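Home | News | Titles | Subscribe | Press Room | Contact

March
By the Stonell Press Office

STONELL BRINGS ITS REGIONAL MAGAZINES TOGETHER IN ONE READING APP

Stonell, publisher of home, food and travel magazines, is delighted to announce that all eight of its titles can now be read in a single app for tablets and phones. The app, called Trestik, has been built over many months with our good friends at the software studio Sastomus, and we could not be happier to be sharing it with our readers at last.

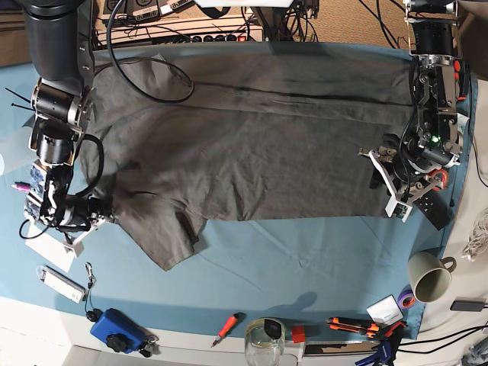
Print subscribers will find that their digital edition is already included at no extra charge — simply sign in with the number on your mailing label. New readers are warmly invited to try any title free for three months, and they may cancel whenever they wish.

Trestik also opens up our archive, with more than 700 back issues to browse, search and save for reading offline. Many of you have written to us over the years asking after an old recipe or a half-remembered article on a lakeside town, and we very much hope you will enjoy hunting for it yourselves.
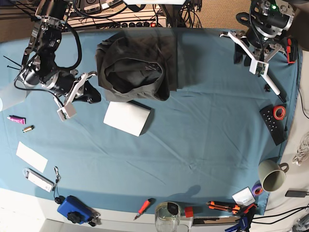 Larger type and a night setting come as standard, and both were requested by readers who tested the early version from our Sitompul office. Each new issue will appear in the app on the morning it reaches newsstands.

Our printed magazines will continue just as before, on the same paper and the same schedule. Retailers and advertisers who would like to learn more are welcome to write to the Stonell press office.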